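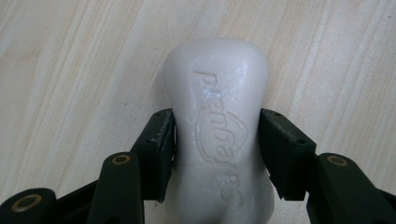 Treswood is a total conversion mod for a first-person survival game, made over one semester as my project for the level design course. The base game ships with bright islands and fast respawns. I wanted a slower map with scarce supplies, so I rebuilt the item tables first and the terrain second. Small household goods carry most of the trading, and a plain bar of white soap on a pale wooden tabletop was the look I aimed for with them: rounded shapes, few colors, a bit of shine with one scuffed patch.

The map has 7 villages, the largest being Calimlim. Models were made in Blender and kept under 364 triangles each. Lavanya Kaimal wrote the trade script, and I did the layout and textures.

We ran 2 playtests with 17 players. Most of them got lost on the road north of Calimlim – the fog distance was set too low – and several asked for a map item. I raised the fog distance and added signposts before the second test. Trading worked from the start, but prices did not reset after a server restart. Lavanya fixed this in February. The remaining bug is in the ferry, which sometimes leaves its passengers in the water.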